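Two-arm tabletop cell: right gripper keeps losing its zero, is it really the fingers?

We run a small two-arm cell at our Travwood site, one gripper each side of a wooden table, and the test task is putting an apple and an orange on a plate. 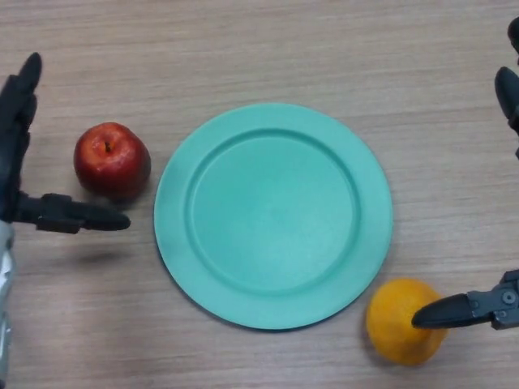
The left arm is fine. The right one does the orange well enough after a fresh zero, then over the shift it starts closing a little off to one side and nudges the fruit before it grips. By afternoon I'm re-zeroing it every hour. The integrator says "finger wear" and has quoted us for 2 complete finger sets. I'm not convinced. Both arms got new fingers on the same day, they do the same number of picks, and only one drifts. What would you check before paying for that?

ignacio_cell

posted by travwood_tech

I'd be suspicious of that quote too. Worn fingers give you poor grip. They don't usually give you an offset that goes away when you re-zero and then creeps back in.

Start with the screws on the finger bracket. Power off, air or motor supply isolated, and try to rock the lower finger by hand with the other hand flat on the bracket. If you feel any click, there's your drift. Take the screws out one at a time, clean the old threadlocker off, put a drop of medium strength on and torque them to whatever your manual says. Don't guess from somebody else's number, and don't go by feel. Then draw a paint pen line across each head and onto the plate so you can see next week whether anything moved.

After that, run 10 open/close cycles with nothing in the gripper and check the closing position against a square taped to the table. Write it down. Do it again after an hour of real work. If the empty close is still good and only the loaded one is off, look at the wrist mount before the fingers.

One cheap test the integrator should have done: swap the fingers left to right, if yours are the same part. If the problem stays on the right arm, you have your answer about the quote.

posted by pomcombe_maint

Update your firmware. We had something like this and it went away after the update.

(comment, ignacio_cell: Which version to which? And did you re-zero as part of the update? That alone would fix mine for an hour.)

(comment, pomcombe_maint: Don't remember. Probably re-zeroed, yes.)

posted by nisthorpe_bench

Agree with the first reply, mostly. I wouldn't trust a paint line by itself, I've seen a bracket shift with the screws not turning at all, where the holes had some slop in them. Put a line across the joint between bracket and wrist as well.

Also log the motor temperature if your controller shows it. Our log had 98 good picks out of the first hundred and then it went downhill as the gripper warmed up, and we spent a month blaming the vision side. Zero it warm, after about 10 minutes of running, and see how long it holds. If a warm zero lasts all day you may not have a mechanical fault at all, though I'd still do the screws.

Related
Gripper closes but reports open
How often do you regrease finger joints?
Table height changed, do I have to reteach everything?
Threadlocker on small screws, which grade
Left and right arm disagree on plate position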